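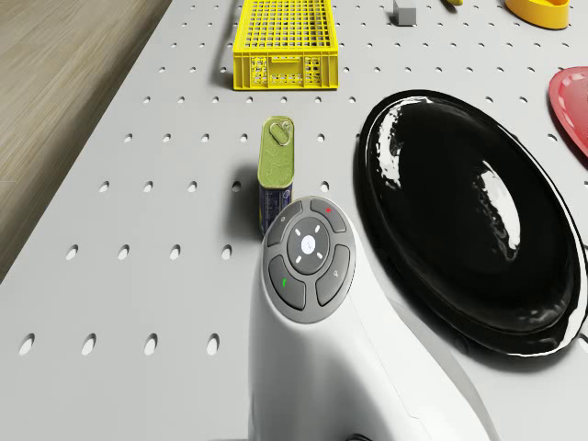
How much is Zarnden setting aside for its first robot arms? The packing firm has budgeted for two arms this year, with grippers, tables and training paid from the same fund.

March 12, 2023 - Zarnden will buy the arms through Pramura, a regional equipment dealer, and plans to put them to work on mixed kitchen goods at its Grenunent warehouse. The order is due to be signed before the end of March.

The company spent the winter testing the job in simulation before asking for quotes. In the rendered workspace, a white arm is set at a pegboard table with a rectangular can, a glossy black oval dish and a yellow crate. Zarnden said the simulated work let its planners compare table sizes and mounting points without tying up floor space.

The test plan covers 32 kinds of item and 1,213 trial picks. Any arm that places fewer than 200 items in a shift will go back to the dealer under the terms of the quote.

Training was the line that grew most during planning. The first draft paid for 70 hours of operator time, all of it in the opening month. The final version keeps the same hours but spreads them over the first half year, so that night staff can take part.

Spare grippers are listed separately, and so is a service contract with Santoso, a repair shop that already looks after the warehouse conveyors. Zarnden had considered leasing - the monthly cost was lower - but chose to buy after the lease offer left out software updates.

A decision on a third arm has been put off until next year's budget.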